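3. Small Things Kept in Common: Objects and Memory in Shared Workrooms

3.1 Why keychains?

We came to this question almost by accident. The first round of interviews in Grusside was supposed to be about how people divide up a shared workroom: who gets the window, who pays for the heating, how long a half-finished project may stay out. What people wanted to talk about was the little stuff. Ask a weaver about her rent and you get two sentences. Ask about the tag on her door key and you get twenty minutes, with a detour through her first job and the cousin who gave it to her. It was a wonderful surprise, and we rebuilt the study on it.

By the end of the second round we had 118 people on record from three workrooms, at Grusside, Dollo and Cassim, and 644 separate stories about objects small enough to close a hand around. Keychains, straps and lanyards led the list at every site. Cords and cables came second, ahead of mugs, and that ordering held for older and younger members alike.

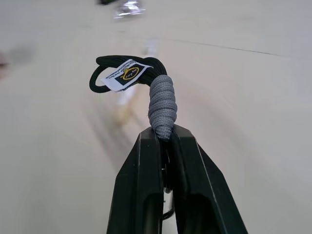
Cords deserve more attention than they have had in the literature on everyday belongings. They are usually treated as parts of something else - the charger belongs to the phone, the lead belongs to the lamp - and so they drop out of inventories altogether. Our speakers did not treat them that way. Several could tell their own black cord from a neighbor's by how it was coiled, and one man at Dollo described his late brother's way of winding a cable as "better than a signature." We coded these accounts under handling, a category we had first set up for knives and scissors, and it filled up so quickly that we had to split it in two.

Color did a different kind of work. Bright keychains were almost always described by who had given them, while plain ones were described by what they opened. Leka (Radomir Leka, who led the fieldwork at Cassim) suggested early on that a bright strap is chosen to be spotted by other people, and a plain one to be found by touch. The Cassim interviews bear him out nicely, and the Dollo ones do so in part. At Grusside the pattern is weaker, and we return to this in Section 5.

Loose parts were the real delight of the project. Split rings, clasps and short lengths of chain were often saved in bags or jars long after the things they came from had been lost. People called these collections useless and then, in the same breath, told us they would never part with them. A table shared by several members tended to gather such pieces alongside mugs and cords, and the mixture rarely bothered anyone we spoke to.

Figure 3. Small items on a shared white tabletop: a clear bag of metal keychain parts, an orange keychain, a red-and-pink lanyard keychain, a mug and a cord.
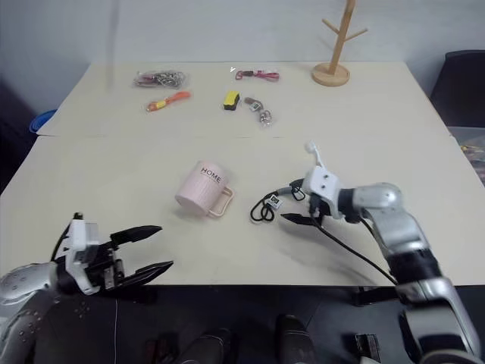 3.2 Coding the stories

Each story was read twice, by different readers, and given one main code and as many as two side codes. We followed the Sestine scheme for gifts and inheritances, with one change: "found" and "borrowed and never returned" were kept apart, as our speakers felt strongly about the difference. Stories shorter than 300 characters were set aside unless they named a giver. Where the two readers disagreed on the main code, they went back to the recording together and settled it there, and the original codes were kept in the data file next to the agreed one.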